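Brelesgate Manipulation Group
Project diary, Wibisono grasp timing study
Entry for November, second week

Morning

The comparison of the two closing rules was resumed at 8:40. Under the fixed rule, the gripper closes when the planned height has been reached. Under the learned rule, the Morkari policy decides at each control step whether to go on descending or to close, using the wrist position and the camera input. Everything else is held the same between the two: start pose, approach speed, grip force and the height of the lift.

The record stood at 2,000 attempts at the start of the day. The plan calls for the two rules to be run in alternating blocks so that any drift in the arm is shared between them. The first block of the morning was run under the fixed rule and was discarded. The home position had not been reset after the cable change, and the arm was stopping short on every descent. The block was repeated in full after calibration. The discarded attempts have been kept in a separate folder and do not appear in any count given below.

It is noted for the methods section that calibration now comes before the first block of each session and after any work on the wrist cables. The written procedure had required only the first of these.

Midday

A question came from the Sidham office about how a successful grasp is scored. The current definition is that the block leaves the tray, is held at the top of the lift for the full waiting period and does not turn in the fingers by more than the allowed angle. Sidham had been scoring the lift alone. Their figures are therefore higher than ours for the same policy, and the two sets should not be placed in one table until theirs have been scored again. They have agreed to do this from the stored video.

The octagonal block remains the hardest of the shapes in the set. If the fingers meet it on opposite flats, it is held well under either rule. If they meet it near the edges, it turns as they close, and under the fixed rule it often slips out on the way up. The learned rule does better in these cases, though for a reason we had not expected. The policy waits lower and closes later, which lets the fingers take more of the side of the block. There is no sign so far that it corrects the wrist angle, and the draft report should not say that it does. The sentence in the second paragraph of the draft needs to be changed.

Afternoon

The session was extended so that the final block could be finished. The total at 5:15 was 2,166 attempts, all of them scored under the full definition.

A short check was also made on the length of the pause between the end of the approach and the close command. The setting had been 700 milliseconds since the start of the study. With the pause cut to 200 milliseconds, the wrist was still settling when the fingers began to move, and the block was pushed sideways on the tray in several of the trials. The longer pause has been put back. These trials were exploratory and are not part of the total.

One point on labeling was settled. The stage called "pre-grasp" had been marked by one reader from the start of the descent and by another from the moment the fingers were level with the top of the block. The second reading is adopted. An attempt is in pre-grasp once at least one fingertip is lower than the top of the block and the gripper is still open. The older labels will be revised before agreement between readers is computed.

Reference view for the pre-grasp label, red block on the green tray, fingers open on either side: 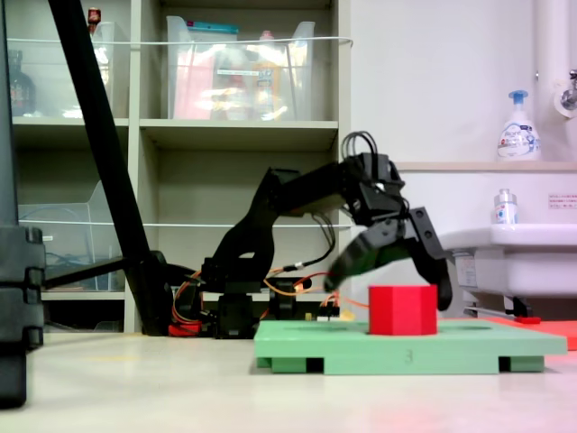

Carried forward

Calibrate before the first block of the next session and enter the offsets in the log.

Revise the pre-grasp labels in the older part of the record. Both readers are to work from the same written definition, and neither is to see the other's marks until the revision is complete.

Send Sidham the scoring sheet with the allowed angle stated.

Correct the draft where it credits the learned rule with a change in wrist angle. The result by shape will stay out of the draft until the remaining blocks have been run.

Contact: Brelesgate Manipulation Group, project office | © Brelesgate Manipulation Group. All rights reserved. | Back to top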